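The Planner Is Fine. Look at the Config File.

Posted 15/05/2023 by Ivone Fontes

Every robot software team I have worked on had one clever person in charge of motion planning and one tired person in charge of everything else. For six years I have been the tired person. I would like to speak up for my kind. 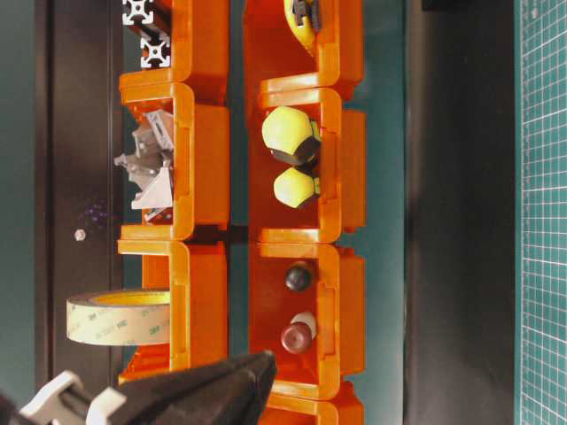

Last September we set out to have an arm pick parts from small bins. Brackets, knobs, a roll of tape, the stuff any workshop has lying around. We gave the work a code name, Frota, because a project without a code name can't get a repository. Sebastião Rezende took planning and I took the rest, meaning calibration, logging, the bin map, the launch files and the spreadsheet.

Rezende's planner was beautiful. It could thread the gripper past a bin wall with a margin I wouldn't trust myself to manage with a teaspoon. He gave a talk on it with animated curves. People clapped.

Then for 19 working days the arm reached, with perfect smoothness, for the wrong place.

The bin map was a text file. Each bin had a name, a position and a tilt. Half of the tilts were in degrees and half were in radians, depending on whether Anselmo Trindade or I had typed them in. The loader accepted both without a murmur. A tilt of 0.3 is a perfectly good number either way, and a planner will plan to a perfectly good number all day long.

We found it eventually, in the way these things get found: Raíssa Brito, three weeks into the job, asked what the units were. There was a silence in the room that I still think about while brushing my teeth.

My opinion, and I hold it more firmly each year, is that we put our smart people in the wrong place. A bracket is a nasty thing to grasp. It hooks onto its neighbors, it has holes where the camera expects metal, and it shines. I won't pretend the perception side is easy. But perception is hard in a way that earns you sympathy and a conference trip. The config file is hard in a way that earns you a message at 2 in the morning asking if you touched anything.

I did touch something, for the record. I moved one camera frame and forgot to rerun the calibration. The offset was small enough that tape came out fine and knobs didn't, so we spent two days tuning the knob detector. The detector was innocent. We made it worse, and then we had to put it back.

Since then I have become unbearable about tooling. Units go in the field name. The loader refuses a map with no calibration date, and refuses it loudly. Every failed pick saves the camera image, the plan and the exact map it used, in one folder, with a name a person can read. The checker that does all this is called Hitis (Aguiar named it, and won't say why) and runs to roughly 900 lines, none of which would survive being animated for a talk.

Rezende calls it my bureaucracy. He has a point. The first version rejected so many maps that Trindade kept a private copy with the checks turned off, and I only learned of it when his arm worked and mine didn't. His map was wrong too, as it happens, but wrong in a way that agreed with the table. I have since loosened two of the rules. The one about units stays.

What bothers me is how we hire. We interview for planning. We ask candidates to sketch a search tree on the whiteboard, and they do, and it's lovely, and then on their first morning we hand them a folder called config_new_final and wish them luck. I have never once seen an interview where the candidate was given a bad log and an hour. I'd like to run one. I have plenty of bad logs to offer.

Meanwhile Frota is getting a second arm, and Rezende has a new planner that handles both at once. The curves are gorgeous. I asked him which arm's base the bin positions would be measured from, and he said we could sort that out later.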